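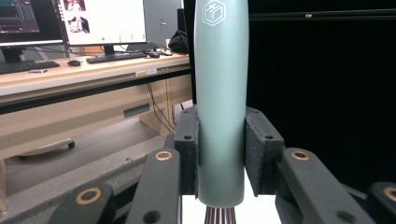

*O verde-sálvia de que falo. Ao fundo, a secretária com os monitores.*

## Que cor escolher para as garrafas e copos do escritório?

**nelli_juntunen** — 12 de dezembro de 2018

Boa tarde a todos. Peço desculpa pelo meu português, ainda estou a aprender.

Vamos mudar de sala em abril e quero escolher uma só cor para as coisas pequenas: garrafas, porta-lápis, caixas. Gosto muito deste verde mate, com o desenho branco de um cubo em linhas. A minha dúvida é se fica bem ao lado de secretárias de madeira clara com o painel da frente creme. E há também uma cortina preta grande, que não podemos tirar.

**roscoe_t**

Com madeira clara fica bem. Com o preto, tenho dúvidas. O verde mate tira pouca luz e ao lado de uma cortina assim parece cinzento. Eu escolhia amarelo, ou um branco simples.

**marloes_vdb**

Não concordo com o Roscoe. Na fotografia a cor lê-se muito bem e o preto está logo ali à direita. Além disso tem um brilho leve, acetinado, no lado esquerdo. Branco num escritório com café? Boa sorte.

**roscoe_t**

Uma fotografia é uma coisa, uma sala às cinco da tarde em dezembro é outra. Tivemos porta-lápis verdes da Drovon e ao fim do dia não se via onde estavam.

**nelli_juntunen**

Obrigada aos dois. A nossa sala tem janelas de um lado só, portanto o Roscoe pode ter um pouco de razão. Alguém sabe se o acabamento mate se risca com facilidade? O desenho branco também me preocupa — se desaparece com a lavagem, fica feio.

**corinne.p**

Depende da tinta. Eu tenho uma caneca mate da Guveo há 3 anos, lavada à mão, e só está gasta na base. A da minha irmã vai à máquina e já perdeu metade do logótipo. Pergunta ao vendedor antes de encomendar 20 peças.

**marloes_vdb**

E pede uma amostra. Põe-na em cima da secretária durante uma semana, longe da janela. Se no fim ainda gostares dela, compra.

**roscoe_t**

Nisto estamos de acordo. Mas pede também uma amostra amarela.

**nelli_juntunen**

Está bem, vou pedir as duas :) As caixas ficam para depois. Escrevo aqui quando as amostras chegarem.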